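Keeping a Felt Game Table Clean

285 shares 33 comments

We play cards and tiles most evenings in December, and my green table gets the worst of it — crumbs, tea, the odd blob of candle wax. I've been looking after felt tops for years now, so these are my habits!

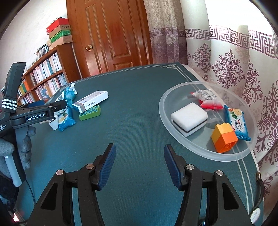 Crumbs and dust

Brush first, always. I use a soft clothes brush and go in one direction, from the middle out to the border, then run the vacuum over it on the lowest setting with the upholstery head. Lint rollers are fine for pet hair (press lightly, the really sticky ones can lift the fibers).

Spilled drinks

Blot with a white towel and keep moving to a dry patch. No rubbing! If it was tea or soda, I mix a drop of dish soap into a cup of cool water, dab it on with a cloth I've wrung out well, then dab again with plain water. Let it dry overnight with nothing sitting on top.

Candle wax

Hold a bag of ice on it until it's hard, then lift it off with an old plastic card. For whatever's left, brown paper and a barely warm iron, a few seconds at a time.

Dents from chair legs or trays

Steam from a kettle held well above the spot, then fluff it up with a toothbrush. My neighbor Chin-lung Chiu swears by a damp cloth and a hair dryer, and his table does look better than mine.

Storage

Cover it with an old cotton sheet. Plastic traps the damp and you'll smell it by spring.

2462 views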